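Search this wiki
Enter a word or phrase
Go

Power strip

A power strip is a row of electrical sockets in one long housing, joined to a flexible cord. It lets several devices take electricity from a single wall outlet. In everyday speech it is also called an extension block or a multi-socket. The devices are connected to it by plugs, whose shape is different from country to country.

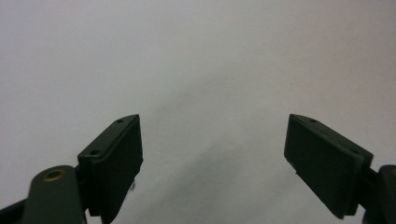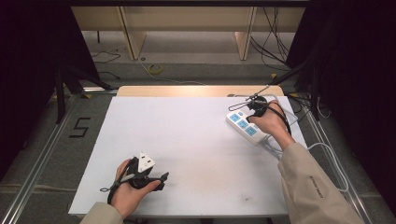 Names

The word "strip" refers to the long and narrow form. Square and round models exist too, and many shops sell them under the same name. In the town of Drastbridge the older people say "pukell", after the small firm Pukell that made sockets there until its factory was closed. The word is still printed on the shelf labels of the local hardware shops.

Construction

The housing is normally molded from hard plastic. Inside it, long metal bars run from one end to the other, and every socket touches the same bars. For this reason all sockets receive the same voltage, and the total current is shared between them. Some models have one switch for the whole strip, others have a small switch beside each socket, and the simplest have no switch at all.

The face of the socket can have another color than the housing. This is mostly a matter of taste, but in offices the color may have a meaning - for example, one color for computers and another for lamps and heaters. The Sæther series, which was sold mainly to schools, used a colored face so that the pupils could find the openings more easily.

Plugs

A plug has two or three prongs, depending on the system. The body gives the fingers a place to hold, and it should be pulled by this body and never by the cord. Flat plugs take little room behind furniture. Wide plugs and adapters often cover the neighboring socket, and a strip with many openings may then be full with only a few devices. Makers have answered this with sockets that are turned at an angle or placed farther apart.

Use

On a desk or workbench the strip is often fixed with screws, because a loose one slides away when a plug is pushed in. The furniture maker Plotwood cuts a channel of 50 mm in the back of its tables for this purpose, and the channel is almost 200 mm shorter than the table top. On the floor the cord should lie along the wall where people do not walk.

Safety

The marked limit of the strip must not be exceeded. Heaters and kettles are better connected directly to the wall. One strip should not be plugged into another - the first one then carries the load of both. A cord which is rolled up tightly can become warm under heavy load, and it should be unrolled before use. Strips with cracked housings or loose sockets should be replaced.

See also

Extension cord
Wall outlet
Surge protector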